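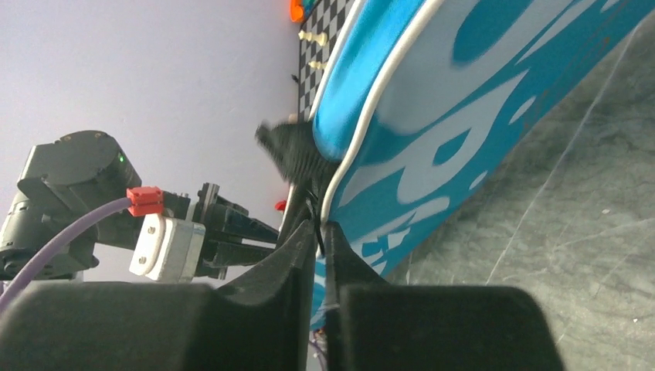 Turquoise to cyan, thin white rim, shiny along the lip.

29 October 2019

Opened the Jastholm this morning and the turquoise tiles are better than last time, which isn't saying a lot (last time they were the color of pond). The alkaline base with the Clerkitz frit is finally giving me a real blue instead of the hospital green. So hooray for that! The bad news is the crazing. I could hear them pinging away on the shelf while I was still unloading the mugs underneath, and by lunch they looked like a dry lake bed. I rubbed ink into one so the lines show up, and it's on the windowsill if anybody wants to look. Please don't wash it, I want to see if the lines keep spreading over the next few days.

Copper carbonate is at 2 percent in all of these. I had planned to go higher but the tile where I double dipped is already so strong that I don't think more copper is the answer, it just goes dark and a bit metallic along the bottom where it pooled. Thickness matters way more than I expected. One coat is a thin sad aqua, two coats is the blue I want, and anything past that runs. I lost a corner off a shelf finding that out (ground it down, re-washed it, it's back in the stack with the wash side marked in pencil).

Clay body makes a big difference too. On the Yazıcı white the color is clean and bright. On the speckled stuff it turns muddy, and the iron spots bleed through with a little green halo. Some people would love that, and I might want it for planters, but it's wrong for the bowls. White slip under the glaze on the speckled clay helped some, though on one tile the slip flaked at the edge, and I think I put it on too dry. Try again at leather hard.

About the white rims. I've been waxing the lip and then going back with the tin white after, and it's fiddly and the line wobbles. What worked best this round was doing the rim first, letting it dry overnight, waxing over it, then dipping the whole bowl upside down in the blue. The wax beads the blue right off and you get a nice thin edge. Wherever I missed with the wax, the two glazes mixed and made a milky stripe, kind of pretty but not what I was after. Need a fresh brush for the wax, the old one is a broom at this point.

Crazing ideas, in the order I feel like trying them: swap 5 percent of the frit for silica, then the same again if it still pings. Sieve it properly this time. I know, I know, I was in a hurry. After that, the Stisinero recipe, with some lithium in it and supposedly a much better fit on white clay. I'm nervous about the cost, and I'd want a small batch before I mix a bucket. Slower cooling won't fix a bad fit, so I'm not going to waste a firing on it.

Water: I put in about 70 grams for every hundred of dry mix and it was close, maybe a hair thin. It settles like concrete. There's a pinch of Epsom salts in there now and it stays up a lot longer, so if you use the bucket, stir it anyway but you won't need the drill.

None of this is going on the inside of anything people eat from until it's been leach tested. Copper in a soft alkaline glaze with lemon juice sitting on it is asking for trouble. I left a tile half in vinegar in the jar by the sink, lid on, labeled. Will check it for a color change before the weekend.

Test batch for next firing is 3,000 grams dry. Still need silica, wax and more cones. The bottom element looked saggy on the left side, so keep an eye on it when it heats up.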